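Gripper comparison, simulated cell - pre-run inspection checklist with comments
Trerano parallel gripper vs. Sastance parallel gripper, container and rod task. Checked by Ishbel Guthrie, comments by Pylyp Karpenko where marked PK. 16/05/2021
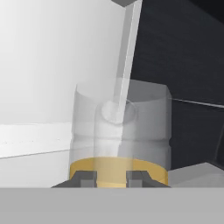 1. Scene and fixture

1.1 Container centered on the dark gray fixture. OK.
1.2 Yellow ring at the base of the container present. OK.
1.3 Fixture locked to the world frame, no drift after reset. OK. Ran 200 resets, pose identical every time.
1.4 Collision mesh matches visual mesh. COMMENT: the mesh for the container wall is a plain cylinder and the visual one has facets and a slight waist. Fine for this test. Redo it before anyone grips the container by the side.

2. Rod and disk

2.1 Rod passes through the open top of the container. OK.
2.2 Disk below the rim, rod through its center. OK.
2.3 Rod lean within limit at start. PASS WITH COMMENT. It leans slightly. PK: same lean with both grippers, so leave it alone until the comparison is done.
2.4 Contact between disk and inner wall reported in log. FAIL on first check, contact pair was filtered out. Fixed and rechecked, OK.

3. Camera

3.1 Rod still readable through the frosted wall. OK, but hazy. PK: the Leckie tracker loses the lower end on some seeds. Use ground truth pose for scoring.
3.2 Light gray bar along the bottom of the view does not hide the container. OK. It does cover the lower edge of the fixture.
3.3 Same camera pose for both grippers. OK.

4. Controller

4.1 Sindard controller build the same on both runs. OK.
4.2 Control rate 300 Hz, no missed cycles. OK for Trerano. Sastance missed 81 cycles on the long run, all in the first seconds after load. Open item, Murdo Drummond.
4.3 Force limit set before enable. OK.
4.4 Emergency stop tested from script and from keyboard. Script OK. Keyboard not tested - do this before Monday.

5. Sign-off

Open items: 1.4, 4.2, 4.4. Comparison may start with Trerano only. Sastance runs wait for 4.2.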